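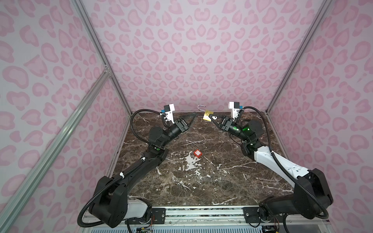
Photo: Sorncombe workshop newsletter

Looking after the padlock cell

Several of you have asked what goes on at the Lundix cell between one run of lock work and the next, and I've been promising to write it up since December, so here we go at last (get a cup of something, I do tend to wander). The short version is that two arms that have to meet in the middle over a stone tabletop need a good deal more fussing over than one arm working by itself, and most of the fussing goes on cables, bolts and fingertips.

We start at the front rail, always. Both arms are bolted down to it through black mounting plates, and if a plate has shifted even a hair then everything past it is wrong, and wrong by more the farther out you go. So before we touch anything clever we put a driver on the plate screws and give each one a gentle snug. Please don't lean on them! The aluminum will forgive you a few times and then it won't, and stripping one of those threads cost us most of an afternoon the first time we did it. If a screw turns more than a little, mark it with the paint pen and write it in the log, and if the same one turns up marked again next time, the plate comes off and we look underneath.

Then the cables. The thick corrugated conduit has to follow the arm through every bend, and it's held to the long link with ties. A tie that is too tight will pinch at the elbow when the arm folds, and one that is too loose lets the loop drift forward until it brushes the other arm's camera. What we do now is fold the arm by hand with the power off, as far in as it will go, and only then pull the ties down. Leave a finger's width of play. It looks sloppy, I know, and I fought it for months because I like a tidy machine, but the tidy version broke a connector and the sloppy one has been going strong ever since.

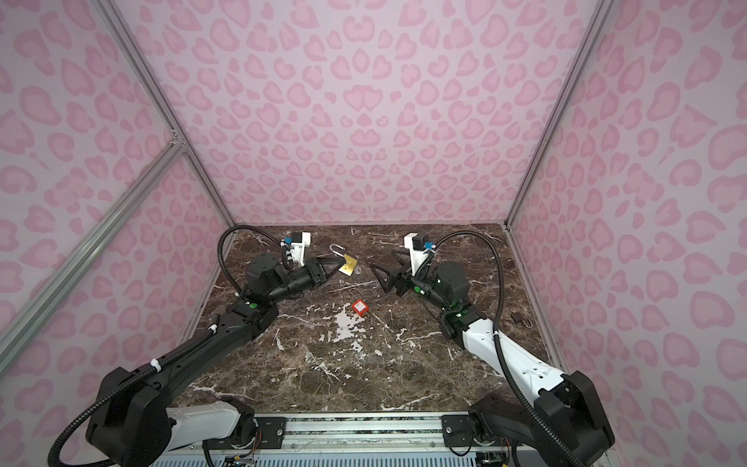 After that we power up and let the arms come to their starting pose, and this is a good moment to simply stand still and listen for a bit. A healthy joint hums. A joint that ticks has something in the gear train or, far more often, a cable tie tail rubbing on the housing, so trim the tails before you go ordering parts. We look for the green light on each arm as well. If an arm has no light, don't start restarting things; follow the wires down to the board under its base and press the plugs home first, with the power off again, of course.

The fingertips get their own visit. Padlocks are hard on them, much harder than the foam blocks we began with, and brass in particular leaves a sort of shiny smear that makes the next lock want to twist in the grip. Wipe the fingers with a dry cloth, then a barely damp one, then the dry one again. When they're clean, close both grippers on a folded sheet of paper and tug. If the paper slides, it's time for new pads, and there is a bag of them in the drawer marked Nestus, along with the tiny hex key that everyone borrows and some of you (you know who you are) return.

Last comes the meeting check, which we still call the Mao check after the little routine that runs it. The two arms come in slowly from their own sides and stop 6 mm short of touching, and then one hands a lock to the other, 16 times over, with the work cameras recording. If the tips come in level, lovely, we're finished. If one rides high, the answer is almost always back at the plate you thought you had tightened, and off you go to the front rail again. We logged handoff number 953 on the present set of gears not long ago, and I'll admit I brought in a cake.

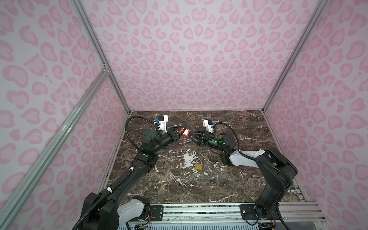 Do the wrist cameras have to be recalibrated every time a gripper is serviced?

Only when the white bracket has been loosened or knocked. A wipe-down or a change of pads leaves the camera where it was, so you can go straight to the meeting check. If the bracket has moved, run the full calibration on that arm, and then do the meeting check on the pair of them.

The log sheets are on the clipboard by the Lundix cell. Please write your notes in ink, and put the paint pen back with its cap on.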